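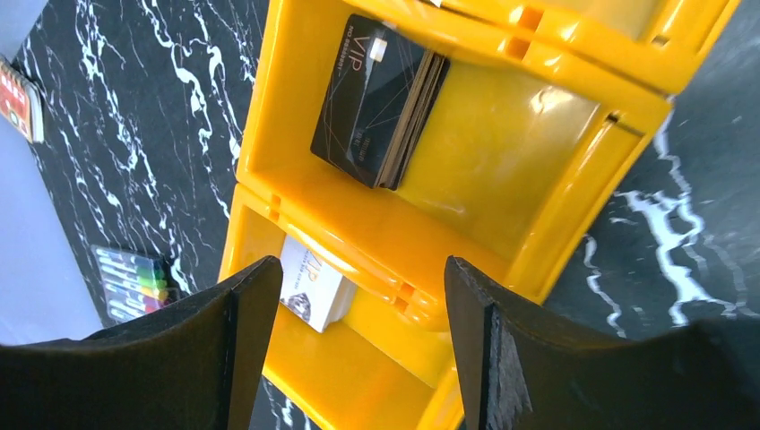
Figure 2. Yellow plastic bins on a dark tabletop, with a stack of black cards in one of them.

4.2 Sorting behaviour when the categories are not given

The open sort was meant to be the easy part of the study. Residents of Eide and Vindley were handed a set of cards, each naming one item of household waste, and asked to put them into groups that made sense to them. We supplied no labels and no limit on the number of groups. The closed sort, reported in Section 4.1, had used the six categories printed on the Davitz council leaflet, and had shown mainly that people can follow a leaflet when it is lying in front of them.

Left alone, they did something else. Very few groups were built on material, which is the principle behind every recycling scheme in the district. Most were built on what the person would have to do next. Typical labels were "needs a rinse", "goes out the back", "ask at the tip" and, in Vindley, "put in next door's when it's dark". We coded the last of these under Shared Facilities.

Labels such as "plastics" did appear, but their contents were odd. Yoghurt pots and drinks bottles were placed together almost without thought, while crisp packets moved between groups up to the final minute and often ended in a heap of their own. Several participants held firm views on the crisp packet. These are given in full in Appendix B, which is longer than we had planned.

The two towns differed less than expected. Eide has had kerbside collection of food waste since the April before the study, and we had assumed its residents would keep food apart. They did, but they also put teabags somewhere else, on the grounds that a teabag is a drink. The Vindley groups, with no food collection at all, treated teabags in the same way. We can offer no account of this that survived discussion among the authors.

Sorts were entered into Zultine, which builds a similarity matrix from the number of times each pair of cards is grouped together. The software accepts up to 500 cards and will not accept a card in two groups at once. Participants would happily have done so – the pizza box was the usual case, being cardboard on a good day – and where they insisted, we recorded the first placement and noted the objection. The effect of this rule on the clusters is taken up in Section 4.3, together with the problem of batteries.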